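Ticket: left and right grippers drifting apart in folding episodes
Project: Hustard (bed and laundry tasks)
Kit: Verau hand-held pair, Otby recorder
Status: open, workaround in place

**First post**

Hi all, me again, sorry! We've been collecting garment folding on the bed for most of May and I've got a batch of 177 episodes that I'm not happy with. 25 of them fail the sync check when I run the import, and they all fail the same way: the left gripper's jaw signal arrives late compared with its own video. You watch the jaws shut on the cloth, and the width trace carries on saying "open" for a good few frames afterwards. If we train on that, the policy is going to learn to pull before it has hold of anything, and I've had enough of that from the last model, thank you.

The right-hand unit is fine in every single one. Same firmware on both, same recorder, same table of settings. I did check the settings twice (and then a third time after lunch, when I'd convinced myself I'd read them wrong).

What the import prints for a bad one:

```
episode check: FAIL
stream: left/jaw_width
reason: lag against left/video over limit
stream: right/jaw_width ok
```

**Things I tried, in the order I tried them**

- Restarted the recorder between episodes. No change.
- Swapped the two USB ports. The fault stayed with the left gripper, so I stopped blaming the ports.
- Recalibrated the jaws, fully open then fully closed. Lovely clean numbers, still late.
- Recorded 4 episodes with the left gripper lying still on the duvet and me just squeezing the trigger. All four passed, which annoyed me no end.

That last one got me thinking about movement. On the bed you're leaning over and reaching across for the far end of the garment, and the cable gets dragged about far more than it does on the table tasks.

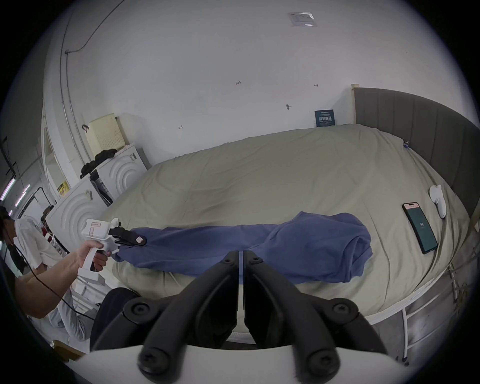 *Garment stretched over the duvet, one end held in the second gripper, with its cable trailing towards the floor.*

So I went back through the failed ones with the video and the trace next to each other, and the pattern is pretty clear once you look for it. The lag starts after a long reach and then never recovers until the recording is stopped. Short folds near the edge of the mattress are nearly always fine. Long trousers and anything with sleeves that need pulling out straight are the worst.

**Update, 14:20**

Right, progress! I pushed gently on the plug at the gripper end while the live view was up and the jaw reading froze, then caught up in a rush. I can do it on demand now. My guess is the connection drops for a moment, the recorder buffers what it missed, and then it stamps the late readings with the time they arrived. Video goes down its own path, so it sails on as if nothing had happened.

I've put the spare cable on and taped a loop of slack to the grip so the plug doesn't take the strain. It's not pretty, and you do notice it against your wrist, but I recorded 6 long-reach episodes straight after with a proper amount of dragging and they all passed.

**Update, 16:45**

Asked the folks at Afridi, who look after the recorder side for us, whether the stamps can come from the gripper's own clock. They think so, but it needs a change on their end and they'd like a raw log first. I've saved one with the fault in it, plus a good one to compare.

For the 25 bad episodes, I'd rather drop them than shift the trace by hand. I had a go at shifting one and got the first grasp lined up nicely, then the second was off the other way - the lag isn't constant inside an episode. Moved them all into `quarantine/` with a note so they don't sneak back in at the next merge.

**Still to do**

- Order two more cables, the longer sort if they have them.
- Send both raw logs to Afridi.
- Re-record the long garments. Please squeeze the trigger three times before you start AND three times at the end, so we can see a drift without waiting for the import.
- Make the recorder beep when a stream goes quiet. Can anyone take this? I'll happily test it, I'm just hopeless with that bit of the code.

Leaving this open until the recorder change is in. If your left jaw goes funny in the meantime, check the plug first and stick the log on this ticket.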